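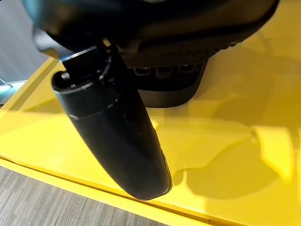
# Gripper comparison technician (fixed term, six months)

Urnia is looking for one person to spend half a year finding out which of our grippers is least bad at picking things up. We have opinions on the matter already. What we lack is evidence, and somebody with the patience to collect it while the rest of us keep having opinions.

The job starts in February. It is based in our workshop, on site, for the whole six months. The robots do not come home with you, and you would not want them to.

## What we are comparing

We have three grippers on the bench list at present:

- **Motia** – two black fingers, a wrist camera, and a calibration routine that takes longer than most of the jobs it is calibrating for.
- **Ouellet** – a parallel jaw, older than the others, dull and dependable. It is the one people reach for when a customer is due.
- **Omura** – the new one. It arrived with a very handsome manual in which nothing is ever dropped.

Each goes on the same arm and gets the same objects, the same lighting and the same number of tries. At least, that is the plan. The last time we did this, the three were tested in different weeks by different people, one of whom had quietly changed the finger pads. The report ran to 61 pages and settled nothing.

We would also like to try two camera positions, wrist and overhead, and two controllers. If you have already worked out how many combinations that makes and begun to feel tired, you are probably the sort of person we need.

## What you will do

Most of the work is trials. The full plan has 3665 of them, a number that made perfect sense on the day it was agreed. A trial goes like this: put the object on its mark, start the run, watch, write down what happened, put the object back. Some take a few seconds. Some take considerably longer, particularly those in which the object leaves for another part of the room.

Besides that you will:

1. Swap grippers on the arm and check each one before it is used. There is a torque wrench for this. Please be the first person here to put it back in its drawer.
2. Keep the trial log. "Picked", "dropped" and "missed" are proper entries. "Sort of" is not, although we understand the temptation.
3. Look after the test objects, and replace them when they get too battered to be a fair test.
4. Test on awkward surfaces. Glossy ones are a particular interest, as the wrist camera has a habit of finding a reflection and treating it with great respect.
5. Note fingertip wear at the end of each batch, with a photo and a sentence or two.
6. Tell us when a result looks wrong, including when it is the result we were hoping for.

You won't be writing the controllers or designing new fingers. You may well end up with views on how both should have been done, and there is a slot for those every fortnight.

## What we want from you

You should be able to follow a written procedure exactly, and then tell us where the procedure is daft. You need steady hands, legible notes and enough confidence with a spreadsheet to sort a column without taking it away from its neighbours.

Some experience with arms or grippers would help. It can come from a factory, a college course, a lab or a long-running project in a spare bedroom. If you have never touched a robot but have spent a few years doing careful, repeated measurement of anything else – paint, concrete, milk – please apply. We can teach the robot part in a couple of weeks. The careful part is harder to hand over.

A bit of Python is useful for pulling out the logs. If you can read a short script and change the file path at the top, you are already level with two of the people on the hiring panel.

You do not need a degree for this post. We also don't need you to be passionate about end-effectors. Mild interest will do, provided it lasts until the summer.

## What we offer

Pay is £400 a week before tax, for four shortish days. There is a further £500 at the end if you see out the full term and hand over a log that someone else can read. Paid leave builds up from your first day, and the workshop closes for public holidays whether or not the trial plan can afford it.

You will have your own bench, a chair with all its wheels, and a person to ask on every shift. The kettle is good. The heating has two settings, both of which have their supporters, so bring a jumper.

Your name goes on the final report. We intend to publish it whichever gripper wins, and the makers have been told so. One of them has since gone rather quiet.

## Safety

You will get a full day of safety training before you touch anything, and you will not run the arm alone. The stop button is within reach of the operator's chair. Press it as often as you like. We don't keep a tally, and a stopped trial is simply logged as stopped and run again.

Long hair tied back, no lanyards, no dangling sleeves near the arm. Safety glasses are provided, including a pair that fits over ordinary ones.

The arm can be worked from a seated or standing position, and the bench height adjusts. If some other change would make the job possible for you, say so in your application or at interview, whichever you prefer.

## How to apply

Send us a CV of no more than two pages, and one further page describing a time you measured something properly. Tell us what you measured, how you knew the measurement was sound, and what you did with the readings that didn't fit. Please skip the covering letter about having always dreamed of working at Urnia. We have met people who work at Urnia.

Shortlisted applicants will be asked in for a morning, from 9.30 until lunch. You will run a small batch of trials with one of us, fill in a log, and then talk us through it. There is no trick in it and no timed puzzle. The gripper may misbehave, but it does that to everyone, and we are more interested in what you write down than in how many objects you get into the tray. Travel is refunded on the day, and lunch is on us.

Applications go through the jobs page on our site, under "Gripper comparison technician". Please put the name of the post in the subject line, as we are also hiring for accounts and last time there was a mix-up. We close at noon on the last working day of January and will reply to everyone who applies, usually within two weeks.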